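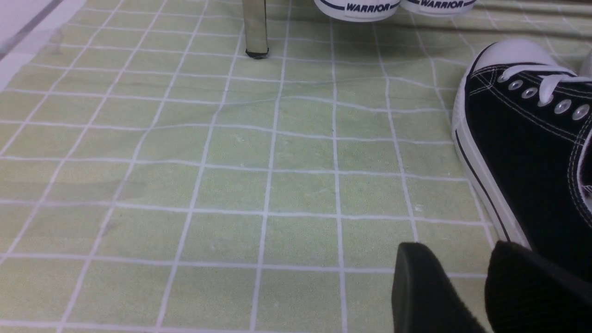

The gripper and a black canvas shoe on the green practice mat, Hurton Robotics Club.

The club at Hurton College meets on the second floor, at the end of a corridor that smells of floor polish and, after four o'clock, of instant noodles. I went there on a grey afternoon in December, when the students were five weeks away from the Tusten Cup, and I stayed much longer than I had planned.

The Tusten Cup is a competition for student teams who build and program machines for the home. Every year the organisers choose one household job. Last year it was folding towels, and the Hurton students do not like to speak about it. This year the job is shoes. A team's robot must find the shoes which are lying on the floor, pick them up one after another, and put them in pairs on a low rack. For each shoe on the rack the team gets points, and for each complete pair it gets a bonus. The time limit is 155 seconds.

When I first read these rules I thought it was an easy task. A shoe is big, it does not break, and it does not roll away. The students laughed when I said this. One of them, a second-year who is responsible for the grasping program, put a sneaker in my hand and asked me to hold it with only two fingers, first by the toe, then by the side, then by the tongue. By the toe it slipped. By the side it turned over. By the tongue it hung down nicely, but then I could not place it flat on the rack. "Now do it with no feeling in the fingers," she said.

The team has named its robot Sung. It is a single arm on a base with wheels, and the camera sits at the wrist, close to the fingers, so the robot sees the floor from low down and everything near it looks very large. The arm was bought second-hand with money from the college. The fingers were made by the students themselves, and they are already in the fourth version. The first version was too smooth. The second was too thick to go under a shoelace. About the third I heard two different stories, and I will not choose between them.

Canvas shoes are the club's favourite for practice. They are soft at the top and stiff at the bottom, and the laces lie across them in a way that the camera can recognise. The white rubber is helpful too, for it gives a clear line between the shoe and the floor. White shoes on a light floor are more difficult. The team keeps a black pair and several white ones, and they change the positions before every run. For some weeks there was an argument about whether the shoes should also be dirty, as they would be in a real hall. The students who wanted dirty shoes have won, but so far it is only written in the plan.

The mat was a long discussion also. The competition floor will have a printed grid, so the club practises on a green one with white lines. It does not lie perfectly flat. One part of the team wanted to tape it down and stretch it. The other part said that a floor in a home is not perfect, and a program which is confused by a bent line will be confused by a carpet. They left the wrinkles in. I noticed that each time a run went badly, somebody looked at the mat with a certain expression.

The furniture is the other difficulty. The rules allow the judges to put the shoes close to the legs of chairs and tables, and a shiny metal leg is hard for the program. It reflects the floor and the light, and in the computer's opinion it may be one object, or two, or none. In October the robot spent a whole run trying to lift a chair.

I watched runs from half past four until nearly seven. Between them there was a lot of waiting, with three people looking at one laptop and the rest eating. The best run of the afternoon brought five shoes to the rack. In the next one, with almost the same positions, the arm stopped above the first shoe and stayed there until the time was over. The students wrote down both results in the same calm manner.

The club has 25 members, but only eight of them will travel to the Cup. The others work on smaller projects, among them a line-following car for the younger pupils and a machine called Zovton, which should water the plants in the library and for the moment waters the shelf. New members start with the car. After one term they can ask to join the arm group, and most of them do ask.

The teacher who leads the club told me that 80 per cent success with single shoes is the aim before they travel. At present they are below this, and he did not want to give me the number. What worries him more is the pairing. Two white shoes of the same make are a pair only if one is left and one is right, and Sung still makes this mistake when it sees only the toes.

The last run started when the cleaner was already in the corridor. The students put out the shoes again, one a little under the chair, and someone started the timer.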